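Chapter 5
Looking After a Puzzle Cell

By the end of this chapter you should be able to:
bring a small assembly cell back to its starting state
check the base, the pieces and the stand before a run
tell a worn fixture from a drifted arm

Robots are wonderful at showing up our sloppy habits! A person fitting one block into another will wiggle it, tilt it, blow the dust off and try again, all without thinking. An arm goes where it was told to go, and if the base has crept a little since yesterday, it goes to the wrong place with great confidence. That makes the daily care of a cell one of the most interesting jobs in the whole subject, and we are going to spend a good long chapter on it.

Our working example is the Sesivmont cell, a walled box with a dark floor, a yellow base and a set of chunky coloured pieces that lock together. The Trurkix controller runs it in blocks of 20 cycles, with a check between blocks. You will meet the same cell again in Chapter 8, when we come to force limits. 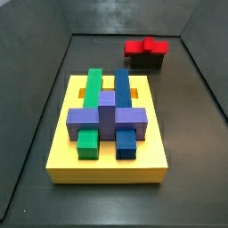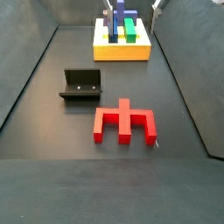
Colour makes checking easier: the base is yellow and the loose piece is red in both views.

Matirora Workshop Robotics, page 100

5.1 Before you switch on

Start with the base, as everything else is measured from it. Press gently on each corner and feel for rocking. Run a dry brush through the recesses (grit in a slot is the commonest cause of a piece that will not seat) and then wipe the floor, working from the back wall towards you.

Next, pick up the pieces one at a time and look along their edges in good light. Rounded corners are fine up to a point. Burrs are a nuisance, and they have a habit of catching just as the fingers let go. The Weidemann gauge supplied with the kit has a notch for each width, so try every piece in its own notch and write the result in the log.

The black support comes last. Where yours has screws, check that they are snug, and don't lean on the driver. A stand that shifts even slightly will spoil every pick that follows.

5.2 Fixture or arm?

Suppose the cell has done almost 480 cycles and begins to miss. Is the arm off, or has the base moved? Try the same move over a bare patch of floor, using the pointer and a marked card. If the pointer lands on its mark, go back to the base and measure again. If it misses there too, turn to section 5.4 and re-home the arm before you touch anything else.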